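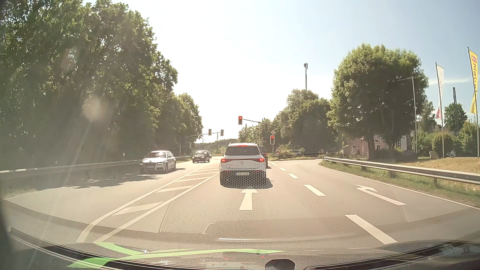 Red light at the junction, sunny day, behind a white Mercedes.

Driving to the Vekwood office: your questions

Do I need to turn at the lights?
Nope, stay in the straight-on lane – there's an arrow painted on the road.

How long is the red?
I've timed it at 70 seconds. Feels longer in summer!

Is there a bus?
Yes, the 13 stops right by our door.

Where do I park?
Behind the building. We've got 32 spaces and they fill up early, so text me (Solange) if you're stuck and I'll find you a spot.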